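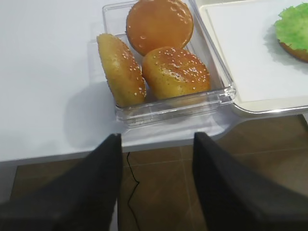

What the burger bench costs, and what we forgot to budget for

The equipment request for next year went in on 18/12/2021, and several of you have asked what is in it and why it got longer between drafts. The short answer is buns.

When we planned the Rivera kitchen project last April, the spreadsheet had one impressive line at the top (arm, gripper, wrist camera) and a few modest ones below it. Food was put down as "consumables, misc." and given $100 for the year. Whoever typed that figure had clearly never watched a gripper learn how firm a sesame bun is. We got through the lot before the arm had built anything you would serve to a person you liked.

So the new request is organised around what the bench uses up, with the clever hardware further down the page.

Buns first. We now have 246 practice sessions pencilled in, and each one needs buns in decent shape, because a stale bun behaves like a hockey puck and the gripper gets ideas above its station. Lettuce is worse. A leaf that sits nicely on the bottom bun in the morning has other plans by mid-afternoon. We looked at rubber food from a display supplier, and it does have the great merit of lasting. It also has none of the squish, and squish is most of the job. The request covers real food for assembly runs and a small set of fakes for checking that the arm goes where it is told.

Containers are next. The clear plastic tubs were bought as an afterthought and have ended up being one of the harder parts of the task. Buns don't lie flat in a tub. One leans on the wall, another ends up tipped on its side, and the fingers have to get down past the rim without taking the whole tub for a walk. Clear walls also catch the light, and the camera has opinions about that. We have asked for 34 more tubs in three shapes, so the system doesn't become a world expert in exactly one tub. They are the cheapest item in the request and drew the most questions from finance.

Trays are fine. We have trays. Please stop donating trays.

Now the expensive part. The gripper fingers on the current arm are the plain tapered black ones it came with, and we have priced two alternatives. The Osex set is softer at the tip and meant for produce. The Flullus set is stiffer, easier to wipe down, and ships with a mounting plate that fits our arm without an adapter. Adapters are how we lost most of a fortnight last winter, so we lean towards Flullus. We have allowed $3,000 for fingers, plates and one spare of everything. The spare was struck out in the first round of review and has been put back in, in bold.

We did not ask for a second arm. It was discussed at some length, with diagrams. The trouble is that a second arm needs a second bench, a second lot of food and someone to stand beside it, and we are short of all of those. If the Ekus grant comes through we will raise it again, and the diagrams will reappear.

A few smaller things made the list as well:

Cable covers. There is always one more cable on the floor than there was yesterday, and tile gives you nothing to tuck it under. The covers cost less than lunch and were somehow left out of the budget two years running.

A bar fridge. The staff fridge is not a long-term answer. Those of you who have opened it looking for milk and found a box labelled DO NOT EAT, TRAINING SET will agree.

A wider table. The present one is a good plain white surface, easy to clean and kind to the camera, but it is shallow, and a tray set down in a hurry ends up with its rim out over the floor. We would like enough depth to fit a tub, a tray and a margin for optimism.

Cleaning time. This isn't equipment, and we were told so. We put it in anyway. Sesame seeds travel, and an hour at the end of each day has to come out of somebody's week whether or not there is a box on the form for it.

For other groups planning something similar, our one piece of advice is to run the task by hand for a full day before you price anything. Keep a tally of everything you throw out, wipe up or go to the shop for. Ours filled both sides of a page, and the robot hadn't been switched on yet.

Approvals are due back in the new year. Until then the bench carries on with the existing fingers, the existing table and whatever the bakery has on special. If you want to see the full spreadsheet it is in the shared folder under Rivera, in the tab called "buns", which we did mean to rename before it was submitted.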